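17/12/2018

Adhesive bench, Lodhi building. Continuing the peel work on the Cenora film, batch 157.

Cut the remaining strips from the roll this morning, all from the outer wraps, long side along the machine direction. The edge trim went in the bin, as it had a crease running through it. Wiped the steel plates with isopropanol twice and let them stand before rolling the strips down. Gaurav Rana did the rolling so that it is one person's hand for the whole set. He used the heavy roller, two passes each way.

First group went on the tester after a short dwell. Readings were steady once the start-up spike was past. Clean release, no residue on the plate. I left out the first part of each trace as we agreed last time and averaged the rest.

Second group is the one I care about. These had been in the oven overnight at 70 C and then came back to room temperature on the rack. Two of them left a faint haze on the steel near the far end. It wiped off with solvent but not with a dry cloth. The peel force was higher than the first group and the trace was jumpy, with a stick-slip pattern toward the end of the pull. I have marked those two strips with a pencil cross and put them in the folder with the traces.

Changed the pull speed to 600 mm/min for one spare strip to see if the jumping went away. It did not. Put it back to the normal setting afterward and wrote the setting on the tape next to the dial, which had worn off again.

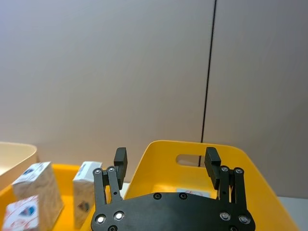 Does the overnight oven step need to be in the method for every batch? Only for batches going to Gekham, as their parts sit near a heater and the others are used at room temperature.

Vikas Bansal came by after lunch and looked at the hazy plates. He thinks it is the tackifier moving to the surface and not a cleaning problem. He has seen the same thing on an older Zevier film, where it went away with a lower coat weight. I am not sure. The plates were from the older stack, and a few have fine scratches that could hold residue. I would like to repeat it on new plates before we say anything to the supplier.

Coat weight on the roll label is given only as a range, so I will punch discs and weigh them myself. The good balance is out for calibration until later in December. The other one drifts if the door to the corridor is open - keep it shut.

Oven note: the display and the probe do not agree at the back left corner. Used the middle shelf only. The oven is good up to 190 C according to its plate, so we are well inside that, but the fan is noisy and somebody should look at it.

To do:
New plates from stores, same grade.
Repeat the oven group, Gaurav rolling.
Discs for coat weight, inner and outer wraps.
Ask Vikas for the old Zevier traces - he says they are on paper in the gray cabinet.
Low on isopropanol, one bottle left.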